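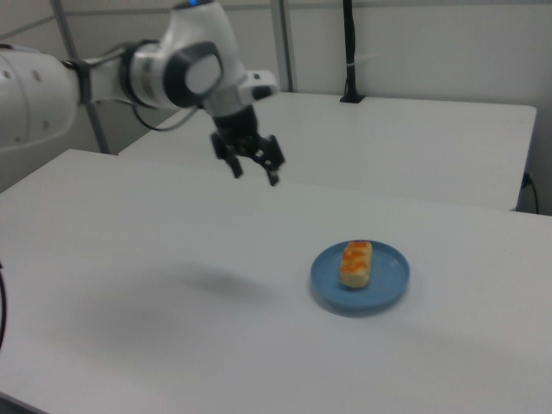 Bakari Kariuki has spent most of his working life trying to find out why people can't remember whether they locked the back door. He runs the Whitlock study of everyday forgetting, and he is the first to say that it sounds like something you'd invent to get out of a proper job. Memory research, as the public imagines it, is all scanners and gleaming kit. Kariuki's main instrument is a paper diary with a pencil on a string. "We tried pens," he says. "They went home in people's handbags."

The diaries went out in February to 253 adults, who were asked to write down every moment in the day when they couldn't say whether they had done something they'd meant to do. Doors, ovens, tablets, the cat. They were also asked how they had slept, how busy the day was, and whether anyone had spoken to them while they were doing the thing in question.

It was this last item, added late and rather grudgingly, that gave the team their result. Being tired made some difference. Being busy made less than you'd think. Being talked to made a great deal. "You can lock a door perfectly well while somebody asks you where the scissors are," Kariuki says. "Your hand does it. What you don't get is the memory of having done it. You get a memory of scissors."

I ask whether this is, to put it kindly, something every married person already knew. He takes it well. "My wife read the draft and asked who had paid for it."

His colleague Moushumi Bepari, who did the statistics, is less inclined to be teased. She points out that older people in the study didn't report more of these lapses than younger ones. They simply worried about them more. One man of 71 had written "IS THIS IT?" beside a forgotten kettle. A woman of 30 had forgotten the kettle, the iron and her sister's birthday on the same morning and written "lol".

"That bothered me," Bepari says. "The same slip, and one person laughs and the other rings the doctor." She would like GPs to ask what else was going on at the time before anyone starts talking about decline. She is careful to add that diaries only catch the lapses people notice, and that someone whose memory really is failing may not notice very much. Seventeen diaries never came back at all. She declines to draw conclusions from this, though Kariuki is plainly itching to.

The next round will be bigger, with 600 people if the money holds, and will ask half of them to say the action aloud as they do it. "I am locking the door," to an empty hallway. Kariuki has been practising at home and reports that it works nicely until somebody answers.

I leave him at the lift. He pats one pocket, then the other, and goes back for his keys.

Filed under: Mind & Memory, Interviews

Contact us | © Skerkitz | Back to top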